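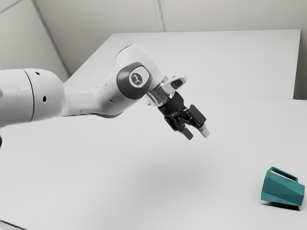
Grotthorpe Household Water Use Survey: Data Card

Summary
The survey records water use in private homes in the town of Grotthorpe. It was carried out by the Zalar Institute with support from the Promport district office. Results are released as plain comma-separated files and may be opened in any spreadsheet program.

Contents
households.csv: one row for each home, with building age band, number of residents and type of meter.
readings.csv: one row for each meter reading, in liters.
streets.csv: street groups used in place of full addresses.

Collection
Homes were visited over a period of 18 months by trained staff. Each meter was read every 14 days. Where a resident was away, a card was left and the reading was entered by the resident online or by telephone. Readings supplied in this way carry the value R in the source column. Staff readings carry the value S.

The first visits took place in December, when many garden taps are shut off for the winter. Users who compare seasons should take this into account.
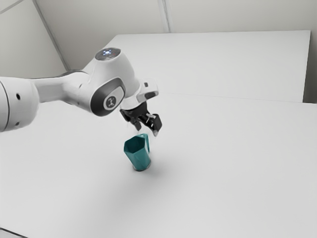
Missing and corrected values
Blank cells mean that no reading was received. Zero is a true value and should be kept. A total of 27 readings were corrected after review by Bernadette Quinlan; the original figures are kept in the column liters_raw. The Ní Chonaill estate was fitted with shared meters, and its homes appear in readings.csv as a single unit.

Privacy
Names, telephone numbers and house numbers have been removed. Street groups with fewer than two homes were merged with a neighboring group. Users must not attempt to identify any household.

Version
Version 2, released March 22, 2021. This version replaces the earlier street groups and adds the source column.

Contact
Questions and reports of errors should be sent to Algirdas Kalniņš, Data Services, Zalar Institute.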